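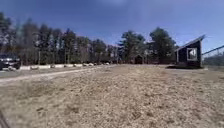

The open field at Fogh Park, with the worn path and the row of barrier blocks along the trees.

Progress report to the Irnent Fund
Fogh Park grounds project
December 2018

Dear friends at Irnent,

I had meant to get this to you before Thanksgiving, and I'm sorry it has taken me this long, but I wanted to walk the whole park again first and put down how things stand with the leaves off and the grass gone to straw. Your grant of $2,000 came to us in April, and I'd like to say thank you once more before I get into the details. For a park our size it made a real difference to what we could plan.

Most of the early money went to the field and the edge by the parking strip. As you may remember from our application, people used to drive straight off the gravel and onto the grass, and every spring we had ruts to fill. Pusov Hauling set the concrete blocks end to end along the pines and brought in fill for the worst of the low spots. I won't pretend the field is smooth. It still has its bumps, and there are bare sandy patches between the mats of dead grass that will need seed once it warms up. But we've had no new ruts that I know of, and I check more often than I probably need to!

We talked a good deal about whether to do something formal with the dirt path. In the end we left it alone. Folks walking over from the Casen Road side have worn it exactly where they want it, and it seemed silly to lay out another one a few yards over and hope they'd switch.

The ground beside the long building was next. It's sandy and gravelly right up to the curb, and in a hard rain it used to wash toward the gazebo, so we had it raked out and the low places topped up. (The raking was done over two weekends by 23 neighbors, and I'd like to thank every one of them for the sore backs.)

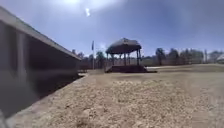 The ball field

I know several of you have a soft spot for this corner of the park, so I'll go on a bit. The backstop got the biggest share of the summer's attention. We tightened the mesh where it had come away from the posts and replaced 40 ties. The top rail still bows between the posts, and straightening it would mean taking down whole panels, so that has been put off. I would sooner be frank about it now than have you find it on your visit.

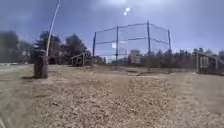 The backstop and dugouts, looking across the dirt.

The dugouts both had work done on their roofs in the fall. The wood is old and I expect we'll be back up there in a few years, but the boards we were most worried about have been changed. We also moved the trash can out to its present spot to the left of the field, which our Saturday families asked for.

On the gazebo, we went over the railings and the steps and reset the boards that had lifted. The roof we only looked at. I've asked for a price on it and will pass it along when I have it.
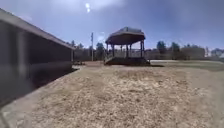

Money and what comes next

We spent $2,058 in all. The extra $58 came out of our own small fund, so there's nothing owed and nothing left over. Receipts are in the folder I mailed separately.

In the spring we'd like to seed the field, fill once more along the building, and decide about that top rail. I'll write again when the seed is down. If any of you would like to come by before then, please call me and I'll gladly walk you around.

With warm thanks,
Nikau Bright
Fogh Park grounds project

Contact us | © 2018 Fogh Park | Back to top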